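Jornport Homeowners Forum > Floors and Carpet
Thread: Glue-down or stretch-in for a converted garage?

bucketlist_ray
We finished insulating the garage in March and I have 700 square feet of slab to cover. Bomimar quoted me $1,382 for glue-down commercial carpet, labor included. The other bid, from Bucur, is for tack strip and pad and comes in $200 higher. Slab is painted and passed the plastic sheet test. Which would you pick?

Thu Vi
Glue-down if anything with wheels is going in there. Pad feels nicer underfoot but office chairs work it loose and you get ripples. I had mine restretched twice in 8 years.

odell_k
Disagree. Glue-down is miserable to remove. I spent a whole vacation scraping a basement floor with a rented stripper and there was still adhesive in the low spots. Pay the $200 and get the pad.

bucketlist_ray
Chairs, yes, and a workbench on casters. Thu Vi, was yours a cheap pad or a decent one?

Thu Vi
Decent. Half inch, the heavy kind. Thinner would have been better, I think. The thick stuff moves more under a load. The carpet itself held up fine and I'd buy it again. The room I have now is carpeted too.
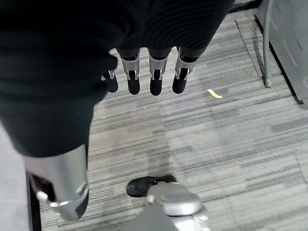

Fingertips just above the carpet.

odell_k
Half inch is too thick for wheels. That is your ripple problem right there. Most makers want 3/8 or less, and it should say so on the warranty sheet.

marlow_2nd
Has anyone asked about the paint? Glue sticks to the paint, and the paint may or may not stick to the slab. When Jomanier did my sunroom they made me grind it off first, and that was a separate charge. Your $1,382 may not include it.

bucketlist_ray
It doesn't say either way. I'll call Bomimar and ask.

odell_k
Another reason to go with tack strip. No grinding.

marlow_2nd
You still have to nail the strip into concrete — my edges chipped all along one wall. Neither one is free of trouble.

bucketlist_ray
Update, 29th October. Bomimar wants the paint ground off and that is extra, so the two bids are now close. Bucur will use a 3/8 pad for the same price. Leaning toward Bucur and a hard mat under the chair.

Thu Vi
Fine with the mat. Get one with a lip that goes under the whole desk. Still think you'll be restretching it.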